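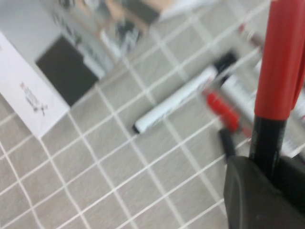
6 September 2023

Notebook, reading and repair bench

Right, catching up on three weeks of scribbles before I lose the lot. The bookbinding bench is tidy enough to write at, the kettle's on, and I have finally finished Skellum, so this entry is half reading log and half glue.

Skellum first. I picked it up in May, got to the bit with the drowned orchard, and put it face down on the arm of the couch for months, which did the spine no favours. Started again from page one a fortnight ago and went through it in four nights. It's a much better book read fast. The narrator repeats himself a lot and if you leave gaps you think the author has forgotten, whereas in one go you notice he changes a small thing each time. The colour of the ferry, for one. It's green when his mother tells it and grey when he does. I went back and checked and it holds all the way through, except once in chapter 20, where I reckon it's a slip and Modupe reckons it's the whole point of the book. We argued about this over lunch and got nowhere.

Favourite read of the month all the same. I'd put it ahead of Betosgate, which I wanted to love more than I did. Betosgate has a cracking first 40 pages – the auction, the brother turning up in the wrong suit, the business with the piano – and then everyone goes to the country and talks. Nevzat says the second half is better in hardback because the type is bigger and you don't get as tired. He may have something there. The paperback is set very tight, and the inner margin is so mean I was cracking it open just to see the ends of the lines.

Which brings me to the repair side.

The reading-room copy of Betosgate came back with a split down the hinge at page 49, text block still in one piece on either side. Perfect bound, hot melt, gone brittle. I did the following:

Took the cover off with the thin spatula, working from the tail. Lost a bit of the printed spine at the head, about the size of a fingernail, kept it in an envelope clipped to the job card. Scraped the old adhesive back dry. Tried a bit of warmth from the hairdryer on the stubborn end and it went stringy, so stopped that. Knocked up the block, clamped it in the finishing press, fanned left, PVA, fanned right, PVA, mull over the top. Left overnight under the two bricks.

Next morning it opened beautifully. Flatter than it ever did new. The cover went back on with a slightly wider hinge score than the original, and I'm pleased with that. The colour match on the patch at the head is rubbish, though. I mixed it under the lamp and it looked spot on, then took it to the window and it was practically orange. Redo in daylight. Note to self (again!): mix in daylight.

The Flandia set is next and it's a bigger job. Five volumes, sewn, cloth, all sunned on the spines and volume three with a loose front board. I've only read the first two so I'm trying hard not to look at the pages while I handle the rest. Already saw the word "funeral" in volume four. Could be anyone's.

For those who haven't tried Flandia, it's the long one about the salt works and the three families, and it is slow. Really slow. The first hundred pages are more or less an inventory. But there's a kind of hum to it once you're in, and the translator has done something lovely with the letters, where each family spells the town's name its own way. I'm reading a chapter at night and no more. At that rate I'll be done by Christmas, or the one after.

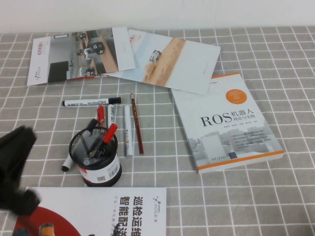
Brochures and a paperback on the grid cloth.

Other bits, in no order:

The Dönmez paper sample book arrived. Most of it is too heavy for endpapers but the cream laid is gorgeous and I want a stack of it. Grain direction isn't marked on half the swatches, so I've been doing the bend test and pencilling arrows on the backs. Modupe, if you borrow it, please put arrows on any you test, and please put them the same way round as mine (arrow runs with the grain, not across).

The minimum order is 2000 sheets, by the way. We'd be making endpapers until we're all dead. Nevzat is going to ask whether they'd split a pack with the printmakers down the road.

Wheat paste: the batch from last week went off. Smelled fine, looked fine, then grew a little grey moustache in the jar. Made a smaller lot, strained twice, keeping it at the back of the fridge behind the milk. Label is on the LID this time as well as the jar.

The bone folder is missing. The good one with the thin end. I've looked in the apron, in the drawer with the needles and in every book I've had open, as it does make an excellent bookmark. If you've got it, no questions asked, leave it on the bench.

Reading group. We settled on a short one for next month after everyone bar me gave up on Flandia. I put forward a book of essays on swimming pools and got one vote, mine. The winner is a ghost story under two hundred pages, Nevzat's pick, and I'll grudgingly admit the opening chapter is terrific. A woman inherits a dry cleaner's and there's one coat that won't go to its owner. I'd have finished it on the tram except I got talking to the bloke next to me, who had read it and had to be stopped from telling me the end.

Also tried an audiobook at the bench for the first time. Mixed result. It's lovely while sewing, hopeless while measuring. I cut a board to a number the detective had just said out loud. Boards are not cheap. Music only for measuring from now on.

Gave up on one book this month, a family saga with a tree at the front that folds out twice. Modupe thinks I should give it another go from the wedding onwards. I've put it on the windowsill pile, where books go to think about what they've done. The windowsill pile has reached the latch and I can't open the window, so something has to be read or go to the op shop before it warms up.

To do:

Redo the colour patch on Betosgate, by the window, before lunch
Front board on Flandia three, check the cords are sound before doing anything clever
Ring about linen thread, 18/3, ask if the unwaxed is back in
Finish the ghost story
Write up Skellum properly, with the ferry references listed by page, and leave a copy in Modupe's tray
New blade for the board chopper, it's chewing

One more thought on Skellum while I remember it. The last line is the same as the last line of chapter two, nearly. There's a comma gone. I read it three times before I spotted it and then went and made toast and stood about in the kitchen. Need to ask Nevzat if the comma's there in his edition, his is the earlier printing.

Bench notes kept by the Reading & Repair group | Contact: leave a note in the tray | © 2023 | Back to top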